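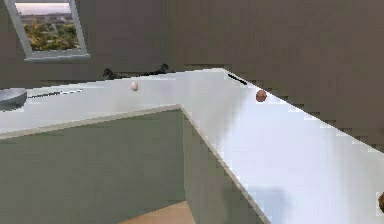 Felicja Kołodziej asked in her comments on the previous report that the route figures be separated from the heritage site figures, as a mill that lies on the river route was being counted under both headings. The two are reported separately from this period on. Where a site appears in both registers, it is listed under heritage sites only.

Nurmi Valley Heritage Route
Progress report to the Brestmont Fund, second reporting period
Submitted Monday, June 16, 2025
Prepared by Igor Czerwiński, project office

1. Status of the work

The project connects the historic mills, locks and manor houses of the lower Nurmi with a signed walking and cycling route between Drollow and Romatard. Work in this period covered the site register, route signing, landing stages and visitor information. Three of the four work packages are on schedule. The landing stages are behind schedule for the reasons given in section 4.

2. Site register

The register now holds 17 sites with a complete entry. A complete entry consists of the location, the ownership status, a condition grade, the access arrangements and a short text on the history of the site in plain language. Entries that lack a signed access statement from the owner are held in draft and do not appear on the public map.

Condition grades were assigned on the four-step scale agreed in the grant contract. Two surveyors graded each site independently and the lower grade was recorded where they differed. The difference was never more than one step. The most frequent defect is failed pointing at the waterline, followed by blocked gutters on outbuildings. Neither prevents visitor access, but the pointing at Romatard Lower Mill should be renewed before the mill race is filled again.

The history texts were edited to a maximum length of one printed panel. Two owners requested changes of fact, both concerning dates of construction. The changes were checked against the parish records in Drollow. One was accepted. In the other case the records give no date, and the text now says that the age of the building is unknown.

3. Route signing

Signs have been installed on the section from Drollow bridge to the old toll house. The remaining section, from the toll house to Romatard, has been surveyed and all post positions are marked on the working map. Posts are set back from the towpath so that the mowing machine can pass. At six positions the ground is too soft for a standard footing, and a longer post with a cross plate will be used. The supplier has confirmed that the longer posts fall within the unit price already agreed.

The direction signs use the color scheme approved in the first period. Distances are given in kilometers, with walking times for the main sites only. A request from the Romatard tourist office to add the names of restaurants was declined, as commercial listings are excluded under the grant contract. The office may place its own board at the parking lot. 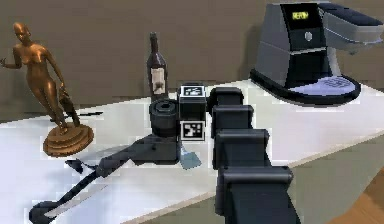 4. Landing stages

Two landing stages are planned, one at Drollow and one below Romatard lock. The design for Drollow was approved by the river authority in May without conditions. The design for Romatard was returned with a request for a new calculation of the mooring loads at high water. The engineer has submitted the calculation and a decision is pending.

The delay affects the order of construction but not the total cost. We had planned to build both stages under one contract with a single mobilization of the floating crane. If the decision on Romatard arrives before the end of the summer, this is still possible. If it does not, Drollow will be built first and a second mobilization will be charged to contingency. The contingency line is sufficient for this.

5. Visitor information

The printed map is in its final proof stage. It shows the route, the sites with a complete register entry, drinking water points and railroad stations. The flood meadow path is shown with a dashed line and a note that it is closed when the gauge at Drollow reads above the marked level.

Visitor counts are taken by two automatic counters on the towpath. The Drollow counter ran without a gap. The Romatard counter was out of service for nine days after water entered the housing, and no estimate has been inserted for those days. The raw counts are in the annex. They should not be compared directly with the first period, which fell in the winter season.

6. Budget

Spending is below plan on landing stages and close to plan on all other lines. The underspend follows from the permit delay and will be carried forward. No transfer between budget lines is requested. Invoices for the signing work have been paid apart from the retention, which is released after the defects inspection.

7. Work planned for the next period

Install the remaining posts and signs between the toll house and Romatard.
Obtain the outstanding access statements and release the draft register entries.
Award the landing stage contract in one or two lots, depending on the permit.
Print the map and deliver it to the stations and tourist offices.
Replace the housing of the Romatard counter with a sealed model.

8. Decision requested

The Fund is asked to confirm by letter that the landing stage contract may be divided into two lots. The grant contract refers to a single contract in clause 6, and the project office will not issue the tender documents until the wording has been cleared.

Annexes: site register, working map of post positions, raw visitor counts, statement of expenditure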